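Section 4. Caring for Table Linens and Woven Storage

4.1 Before first use

1. Remove all labels and fasteners from the cloth.
2. Wash the cloth separately, in cool water, with a mild detergent. Some color may be released during the first wash.
3. Hang to dry away from direct sunlight. Do not tumble dry.

Note: Creases from packing will relax after the cloth has been on the table for a day or two. Pressing is optional. If an iron is used, select the low setting and work from the reverse side.

4.2 Removing stains

1. Lift any solid matter with the edge of a spoon.
2. Blot with a clean, damp towel. Do not rub.
3. Apply diluted detergent and leave for 4 minutes.
4. Rinse and repeat if needed.

CAUTION: Never apply bleach to Flesby colored cloths. Damage caused by bleach is not covered by the Trastow warranty.

4.3 Woven baskets

1. Empty the basket and brush the weave with a soft, dry brush, following the direction of the strands.
2. Wipe the rim with a barely damp cloth.
3. Allow the basket to air dry fully before it is stored or refilled.

CAUTION: Do not soak woven items or place them near a heater.

4.4 Seasonal storage

Linens should be rolled – folding leaves permanent lines in heavier fabrics – and kept in a dry cupboard. Do not use plastic bags.

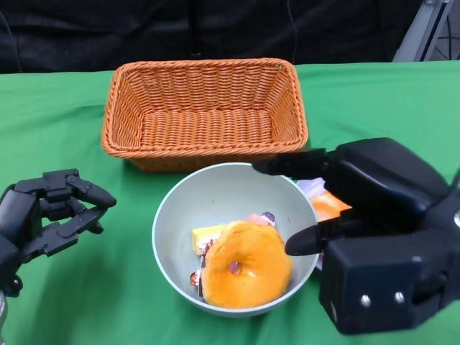

Stored linens should be taken out and aired every December, then rolled again in the opposite direction.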